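Smoothing Two-Arm Motion With Action Chunks in Tatow

Posted July 23, 2025 by Mirjana Trajkovski

If your policy picks up a soft block just fine and then gets the shakes the moment both arms have to share one object, this page is for you! I spent a good part of the spring on exactly that problem, and the fix was smaller than I feared. You will need Tatow 2 or later, a trained checkpoint, and a pair of arms that already home without complaint.

Step 1. Check that both arms share one clock

Before you touch the policy, look at timestamps. Each arm has its own controller board, and each board stamps its own joint readings. Run

tatow clock check --both

and read the offset column. Mine was all over the place until I moved stamping to the host. Set stamp_source: host in arms.yaml, restart, and run the check again. 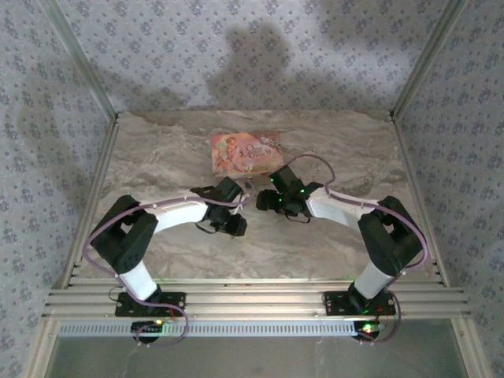 Once the offsets settle, record a short baseline before changing anything else. You want a log of the jitter so you have something to compare against later (I skipped this the first time and had to roll everything back, grr). Save it with

tatow record --name baseline --steps 1340

Step 2. Turn on chunk blending

The policy predicts a chunk of future joint targets every time it is called. By default Tatow plays a chunk to the end and then jumps to the next one, and that jump is the twitch you see at the wrists. Open policy.yaml and add:

chunk_len: 40
blend: overlap
overlap_steps: 12

Blending averages the tail of the old chunk with the head of the new one. Start with 12 and go up slowly. Too much overlap and the arms get dreamy: very smooth, and late to everything.

Step 3. Couple the grippers

This is my favorite part. With coupling off, each arm follows its own targets and has no idea the other one is lagging. With coupling on, the faster arm waits:

couple: true
max_lag_ms: 300

Eleni Đorđević wrote the coupling code for the Grondero planner and it ported over beautifully. If you use long forearm links like ours, leave her elbow limits in place. They keep the elbows from swinging out to chase a target the wrist could reach by itself.

Step 4. Run at low speed first

tatow run --policy bimanual --speed 0.25

Keep a hand near the stop button and watch the cables as much as the grippers. A loop that catches on an elbow will look just like a bad policy in the logs, so leave enough slack at the wrist.

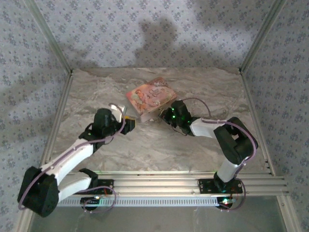 Both arms at the pink box, right gripper at its lower right side.

Step 5. Compare the logs

tatow diff baseline latest --metric jerk

My peak jerk went from 1538 to around 600 in the tool's own units. If yours barely moves, go back to Step 1 and check the clock again before you retrain anything.

Next up is the same setup with the camera delay folded in. I'm hoping to have that written by September.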